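Correcting a baptism date in a parish register before a family history is printed

Posted by Žofie Hudec in Church Records and Family Papers

I am preparing a memorial booklet for my late grandmother, who was baptized, confirmed and married in the former congregation at Kurkby. The baptismal certificate held by the family gives a date in May. The register, which I consulted through the regional church archive, gives a date in December of the same year. Both documents name the same parents and the same two sponsors. The obituary printed at her death followed the certificate.

The congregation at Kurkby was dissolved and its members were received into the parish at Coman. The parish office there has told me that it does not alter registers, but the person I spoke with could not say whether a note may be added. I would be grateful for guidance on the following points.

Which of the two dates should be treated as correct in a printed work?

May a family request that a note be placed beside the entry, and to whom should the request be addressed?

Is it necessary to publish a correction to the obituary?

The booklet goes to the printer on a Friday and I would prefer to settle the matter before then.

Rozália Sýkora

The parish office has advised you correctly. An entry in a church register is a record of what was written by the minister or clerk at the time, and it is not changed afterward, even where an error is plain. Most church bodies do permit a marginal note. The note is signed and dated by the present custodian of the book, and it states the source of the differing information. The original entry remains legible.

As to which date should be preferred, the first step is to establish when each document was written. A certificate may have been issued on the day of the baptism, or it may have been issued many years later for a school, a marriage or a pension. Please look at the signature. If the certificate was signed by a minister who served after the baptism took place, it is a copy, and the register should be given greater weight. If it was signed by the officiating minister, the certificate may well be the better source. Some ministers kept loose notes and entered them in the register at the end of the year, and December dates in particular should be read with that in mind.

I would suggest proceeding in this order.

Compare the entry with those directly before and after it. If several baptisms share the same date and the same ink, they may have been entered together from notes.

Consult the confirmation register. The date of baptism was often copied there from the certificate that the family presented.

Where the church building no longer stands, visit the district if you are able to, and ask at the neighboring parishes for books that were moved when the congregation closed. Registers of small country churches were sometimes kept at a school or a private home, and not all of them reached the archive.
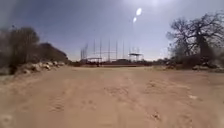 Submitting the request for a note

Address the request in writing to the custodian of the register. Where the book has been deposited with an archive, the parish usually remains the owner and must give consent, so a copy of the letter should go to both. State the volume and page, the full name of the person baptized, the names of the parents, and the exact wording of the note you propose. Enclose copies only. Original certificates should stay with the family. You should allow 3 to 5 weeks for a reply, and I would therefore not make the printing of the booklet depend upon it.

In the booklet itself, both dates may be given. A suitable form of words would be: "She was baptized at Kurkby in May, according to her certificate; the parish register records the baptism in December." Readers of a family history will accept this without difficulty.

Vilém Hubáček

We had the same thing with my great-uncle and used the register. The archive accepts it and so does everybody else. I do not believe a correction to an obituary is required when the person has already been buried. The newspaper in our case asked for a fee of 85 and we declined.

Alžběta Skála

I agree with the first reply in most respects and wish to add two points.

First, the obituary. There is no duty to correct it. Should the family wish to do so, many newspapers will attach a short correction to the online notice on request from the person who placed it. If the funeral home placed the notice, the request must come from the funeral home. The printed edition is seldom corrected after more than a few days have passed. It is also advisable to send the parish a copy of the finished booklet, with the page concerning the baptism marked, so that later inquirers will find both dates.

Second, the date of birth should be checked at the same time. In the books I have indexed, the birth and baptism columns stand side by side, and a clerk could easily carry a month from one line to another. If your grandmother or one of the children entered near her was born in December, this may account for the difference. The civil birth record will settle the date of birth, though it will not settle the date of baptism.

Žofie Hudec

I thank you all for your replies. The certificate bears the signature of the minister who confirmed her, so it would seem to be a later copy. I have written to the parish at Coman and to the archive, and the booklet will give both dates in the wording suggested.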